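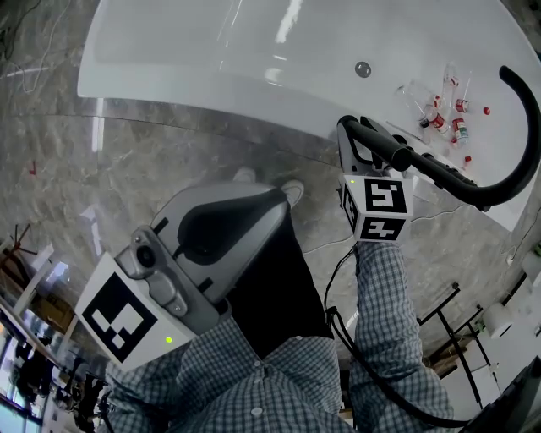 Replaced the thermostat on the hot water cylinder in January. The old Dromard unit had drifted, with the outlet reading 6 degrees over the dial setting. Resistance across the element was normal, so I left it alone.

The new part has a wider differential, and recovery after a shower is slower. I've moved the off-peak timer forward two hours to compensate. Next job is the tempering valve, which has a slight weep at the cold inlet. Colour of the deposit suggests brass.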